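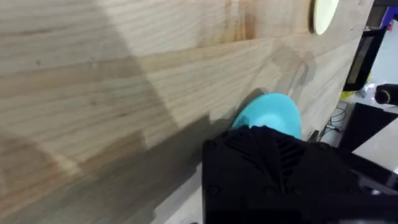

Morning links - goose fine, Cukum delay, lift woman

Board: News & Odds > Daily Links

tallowby wrote:

Quick one today, got to be out the door by 8.

1. Skarkent man fined £422 for feeding the same goose every day outside the library. Says the goose came to him. Council says there were signs up. - Trisgate Post

2. Cukum put back again. Studio says "when it's ready". Pre-orders stay open, obviously. - Trisgate Post

3. Woman stuck in lift for 4 hours finishes her book, asks to be left in for the epilogue.

4. Marchetti ice cream van told to change its chimes after complaints. New chimes worse.

5. Survey says 50 per cent of people have lied about reading the terms and conditions. Other half lying in the survey presumably.

Go.

pennywhistler wrote:

£422 for a goose!! what is the 22 for

Mossop wrote:

costs probably. They always stick costs on. I had one for parking and it went up every time I opened a letter

pennywhistler wrote:

so if he'd just paid it straight off?

Mossop wrote:

be less yeah. Article says he ignored the first two letters because he thought they were junk. Which, fair, they do look like junk

grebe_lane wrote:

I live in Skarkent and the Post has this wrong, or half wrong. He wasn't fined for feeding the goose. He was fined for the bread. It's a littering fine. There's no rule about geese. There IS a rule about leaving food on the paving outside the library because of the rats, has been for ages, and he was told about it in person more than once by the woman on the desk.

Still think it's a lot of money for bread. But "man fined for feeding goose" isn't what happened.

tallowby wrote:

Headline's theirs not mine

grebe_lane wrote:

You wrote it out though

tallowby wrote:

I shortened it. That's what the links are. Takes me ten minutes in the morning before work, I'm not ringing the council

Dr Fennimore wrote:

I do think grebe has a point mind. Half the thread only reads the list. I only read the list. I'd have gone round all day telling people about the goose man and been wrong

Mossop wrote:

you'll go round all day telling people anyway

Dr Fennimore wrote:

I will yes

halfpintharry wrote:

Skipping the goose. Cukum.

That is the third delay and I've stopped being cross and started being tired. Was meant to be March. Then summer. Now no date at all and they've still got the shiny edition up for sale with the cloth map. Who is buying the cloth map for a game with no date

pennywhistler wrote:

me

halfpintharry wrote:

oh penny

pennywhistler wrote:

it's a nice map

Ruddock wrote:

Let them take thier time. I mean it. Every time one of these comes out broken there's a massive row and everyone says they should have waited, then one waits and there's a massive row. Pick one.

halfpintharry wrote:

Nobody's saying rush it. Say don't take the money till you've got a date. Those are different things

Ruddock wrote:

You can cancel a pre-order. Takes two minutes.

halfpintharry wrote:

Have you tried? Mine went to a form, the form went to an email, the email bounced. Got my 50 quid back in the end but it took weeks, and they kept the fee

Ruddock wrote:

Ok that's poor. Didn't know about the fee.

Still rather have it late than broken.

Dr Fennimore wrote:

Do we know it IS late because it's being fixed? The statement says nothing. "When it's ready" could mean there's a bug in the boats or it could mean half the office has left

Ruddock wrote:

Or it could mean it's not ready

Mossop wrote:

the boats were rubbish in the demo tbf. Mine went up a hill

grebe_lane wrote:

Sorry to drag it back but the Post has changed the goose headline. Now says "Man fined after library bread warning". No note saying it was changed. This is what annoys me, they swap it quietly and then anybody who shared the first one looks daft.

tallowby wrote:

Well now I look daft. Can't edit after 20 minutes on here so it stays up wrong

grebe_lane wrote:

Wasn't having a go at you. Bit of a go.

Nathalie Boersma wrote:

Hello, long time reader, used to sub on a local (not the Post). The quiet swap is very normal and I don't like it either. What usualy happens is the first headline goes up from whoever is on early, straight off the court list, then someone phones the council mid-morning and gets the real version. The page should carry a line at the bottom saying it's been changed. We had a rule that it must. The rule got followed when there was somebody about to follow it.

If you want it put right, email and ask for the line. Keep it short, give them the time you saw the first version. Works more often than moaning at them in the comments.

grebe_lane wrote:

Ta, will do. Saw it at 7.40 so I've got that at least

Ruddock wrote:

Is it worth it for a goose though. Real question. Save it for when they get something serious wrong

Nathalie Boersma wrote:

I'd say the small ones are where it slips. But I take the point, they have very few people.

Mossop wrote:

has anyone heard the van chimes

Dr Fennimore wrote:

YES. It came down our road. It's the same tune but slower and in a sort of flute. My dog left the room

pennywhistler wrote:

I like them :(

halfpintharry wrote:

penny you bought the cloth map, you don't get a vote on anything today

Mossop wrote:

who complains about an ice cream van in the first place. It's on for what, a few seconds

grebe_lane wrote:

People on nights. My sister's on nights, it went past her window twice every afternoon all last summer, stopped right outside. She didn't complain but she thought about it

Mossop wrote:

alright fair. Hadn't thought of nights

Ruddock wrote:

Slow flute won't help her either

grebe_lane wrote:

She says it's like being haunted

lurkio wrote:

what book was the lift woman reading

tallowby wrote:

Doesn't say. I looked

lurkio wrote:

4 hours and they didn't ask her what the book was. That's the whole story!! that's the only thing anyone wants to know

Nathalie Boersma wrote:

I'd have sent that back to the reporter.

Dr Fennimore wrote:

Also who was in the lift with her, if anyone. Imagine being the other person. No book

lurkio wrote:

reading over her shoulder and she turns the page too fast

grebe_lane wrote:

Update, emailed the Post at lunch, had a reply already. They've put the line in. "This article's headline was amended to make clear the fine was for littering." Polite about it too, have to say.

tallowby wrote:

Good. I'll put the right version at the top of tomorrow's. Number 1, goose, corrected.

Ruddock wrote:

bread, corrected

tallowby wrote:

Bread. Yes. Also if anyone spots anything tonight stick it in here, tomorrow's a bit thin. Got one about a bus so far and it's not a very good bus

Mossop wrote:

will have a look after tea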